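# Covering a work table with a printed cloth

In our workshop at Italthorpe we have used printed cloths on the tables for a long time, and visitors often ask how we put them on so that they stay flat. I write down the method which Leonie Mühlbauer showed me when I started, with a few small changes of my own.

## What you need

- a printed cotton or polyester cloth, larger than the table top
- a tape measure and a soft pencil
- sharp scissors
- an iron
- double-sided fabric tape
- small table clamps, or strong clips

## Choosing the cloth

Measure the table first, and then add 10 cm on every side. Our fabric was sold in a width of 138 cm, so for the narrow tables this was enough and we did not have to sew two pieces together.

A busy print with many brushstrokes is more forgiving than a plain colour. Small marks from pencil or oil do not catch the eye so quickly. The weak point is that small screws also disappear in the pattern, and for this reason I keep them in a shallow dish. If you work mostly with very small parts, please consider a plain cloth.

Very shiny cloths I do not recommend. Under a ceiling lamp they reflect the light, and tools slide on them.

## Washing and ironing

Wash the cloth once before you cut it. Cotton can shrink in the first wash, and it is annoying to discover this afterwards. Use cool water and little soap, and hang it by the long side.

Iron it from the back, never on the print. Begin in the middle and go outwards. If a fold from the packet does not want to leave, put a damp towel over it and press for a few seconds. Let the cloth cool down before you carry it to the table.

## Laying it

1. Clear the table and wipe it. Crumbs and metal dust can be felt through the cloth later.
2. Decide which side the person will stand on. A print with sky and water has a clear top and bottom, so turn the sky away from you.
3. Put the cloth down loosely, with the same overhang left and right.
4. Fix the far edge first with the tape, on the underside of the table top.
5. Go to the near side and pull gently. It is easier with two people. Kenji Haverford and I do it together, each at one corner, and we pull at the same moment.
6. Smooth the cloth with the flat hand from the middle to the edges.
7. Fix the near edge, and then the two short sides.
8. Fold the corners like the paper on a present, and hold each one with a clip.

Do not pull too strongly. The straight lines in the picture become curved, and the cloth will move back during the night and make waves.

## Working on it

Long tools should be laid down, not dropped. With anything that has a metal rod I hold the far end while the handle is being moved, otherwise the rod can turn and drag the cloth with it. Sharp ends should rest on a piece of felt.

If a wave appears, loosen only the nearest side and repeat steps 6 and 7. There is no need to take off everything.

## Cleaning

We shake our cloths outside once a week and wash them when it is necessary. For oil, put a little dish soap on the spot and wait 10 minutes before rinsing. The tape must be changed after each wash.

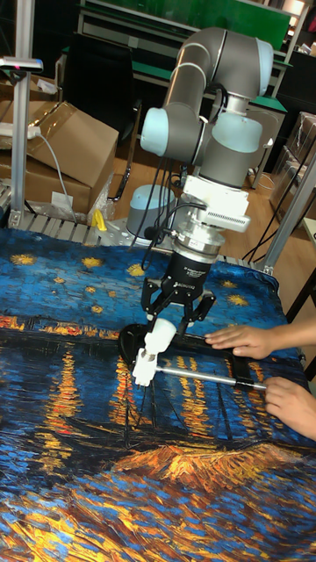 *The starry night cloth on the table, with a long-rod tool lying across the print.*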